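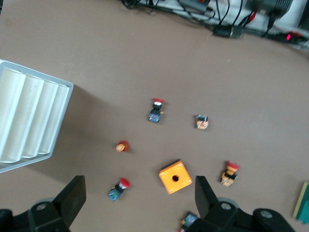
Call for participants: studio audience and panel members, "The Second Question"

Drorklow is recruiting members of the public for the second series of The Second Question, a televised political discussion programme recorded in Clernmont. Each episode puts two elected representatives from opposing parties in front of a panel of voters, who set the questions on a single policy area. Subjects for this series include rural bus funding, voting age, private rents and the licensing of short-term lets.

Places available

Audience members: 543 across the series
Panel members: 366 will be invited to a telephone interview, from which the final panels are drawn

Who can apply

Applicants must be 18 or over on the date of recording and eligible to vote in local elections. Current councillors, paid party staff and candidates standing in any election in the next year are not eligible. Membership of a party is allowed but must be declared on the form. Panels are balanced by age, district and voting history, so an application may be declined on those grounds alone.

What is involved

Audience members attend one recording of up to four hours, including breaks. Panel members attend a briefing and two recordings. The briefing covers the running order, microphone use and the rules on naming third parties. Questions are submitted in writing beforehand -- the producers may shorten them but will not change their meaning.

Payment

Audience places are unpaid. Panel members receive a fixed attendance fee and standard-class travel from within the region. Receipts are required.

How to apply

Complete the form on the Drorklow website, quoting reference KADBY. Applications close on November 5, 2022. Recordings take place in January. Step-free access, hearing loops and large-print papers are available; please state any requirements on the form -- they play no part in selection.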